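Mar 17, 2019
Workshop notebook, hall floorboards

Back on the floor. The Bivton drum sander went home last week with its deposit and most of my good humour, so the edges are being done by hand with the little orbital and a scraper. Two boards by the cellar door still have black paint in the grain. They are staying that way. There will be a mat.

Test patches of the Solheim oil went down in the cupboard under the stairs, one coat on the left and 2 on the right. One coat looks thirsty. Two coats look like a floor. The tin says overnight between coats, which presumably means a night in Norway, as ours was still tacky at lunch. Window open, door shut, cat furious.

Gaps: filled the wide ones with slivers cut from the spare board, glued on one side only so the floor can move in winter without tearing itself to bits. 6 done, plenty left. Sawdust and resin for the narrow ones. The first batch dried the colour of strong tea, so the next gets dust from the paler boards.

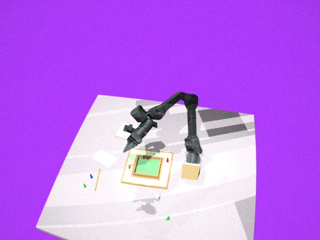 Leave the narrow gaps alone, came the reply from upstairs, they've been open for a century and all you'll do is spend September picking crumbs of filler out of the hoover. Fair point. I have left the ones nearest the wall and will pretend this was always the plan.

Money: 145 on oil, pads and the Ekico scraper, whose blade went blunt on the third nail. The quote from Inala to do the whole hall was 1,000, and I think of it fondly whenever I kneel down.

Next: punch the nails by the front door, hoover twice, second coat on the landing end. Find the other kneepad.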